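Budgeting for handheld grippers and one arm -- what am I forgetting?

Posted 24 Jun 2022 in Equipment and Purchasing
Tags: grippers, budget, planning, small labs

benchrat_97

We are a small group getting ready to ask for money to collect manipulation data. The plan is to buy handheld grippers with a camera on each, have people do the tasks by hand, and then run what we learn on a single arm. Everything so far has been done with borrowed gear and it has to go back in December.

I have a quote from Ikard for 3 handheld grippers and one from Ceredetti for the arm, controller and base. The gripper quote is clear enough. The arm quote has a lot of optional lines and I can't tell which of them are really optional. Mounts, sensor brackets, spare finger pads, "site preparation" and a calibration kit are all listed separately, and the calibration kit costs more than I thought a few printed squares could cost.

My boss wants one number for the whole thing and does not want me coming back in the fall for more. We have one room for this and it is also where people walk through to get to their desks. What would you add to the list, and what would you cross off?

slowservo

We did this two years ago with a mix of Ikard and Salazar parts. The main thing I would say is that the arm and the grippers were the easy part of the budget. We got the small stuff wrong and it ate most of our reserve.

Finger pads first. Treat them like tires. If your people are picking things up all day, the pads take the wear and the rest of the gripper hardly does. Order 6 spare sets with the first shipment, because the second shipment has its own freight charge and Ikard was slow with ours. Check that the pads on the handheld units are the same part as the pads for the arm. Ours were not, and we stocked the wrong ones. 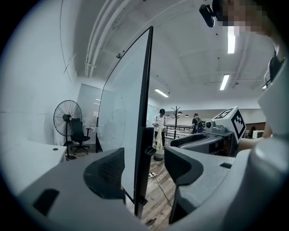 Room costs are the next thing, and most people put down zero. Measure the space with everything that already lives in it, and assume most of that will stay. A whiteboard on a stand, a desk, an office chair and a fan use up a lot of floor before an arm base arrives, and a power strip lying on the planks with a cable running off across the boards is the sort of thing I would spend money on first. Get cable covers, a longer strip you can fix to a wall or desk leg, and a separate circuit if the building will give you one. If people cross the room to reach the other side, you also need a way to mark off the reach of the arm. Tape is cheap. A proper barrier is not, so ask your safety office now which one they will accept.

On calibration, I would not cross it off, but I would not buy the Ceredetti kit either. A rigid cube with printed markers on the faces does the job if it is mounted solidly and the prints are flat. Have a shop make two. The money goes into the bracket, and a bad bracket will cost you weeks.

Lighting is worth a line too. Ceiling tubes are fine for people but a glossy surface in view can give you glare, and you may want a matte backdrop or to turn the whiteboard around. We paid for one backdrop and used it constantly.

Keep back a reserve and call it something your boss will not cut. Ours was "consumables."

gantrygal

Agree with most of the above except on the calibration kit. If nobody in your group has done it before, buy the kit. You get the bracket, the files and a person on the phone. We made our own and it took a month.

Also ask Ceredetti what "site preparation" means in writing. For us it was a visit, a level check on the base and 100 dollars of anchors. We have a wood floor and they would not anchor to it, so we ended up buying a weighted base from Druneo after the fact. That should have been in the first request. If your floor is anything other than concrete, tell them before they quote.

Don't forget storage. Everybody budgets for cameras and then records onto whatever drive is lying there.

tworivets

get the extended warranty on the arm, skip it on the grippers. cheaper to just have one extra gripper on the shelf

benchrat_97

Thanks, this helps. I asked about the pads and they are two different part numbers, so that would have caught us. The floor question has gone to Ceredetti and I'm waiting to hear. I've added cable covers, a backdrop and a fourth gripper as a spare. Still undecided on the kit -- I will probably put it in and see if it survives the first round of cuts.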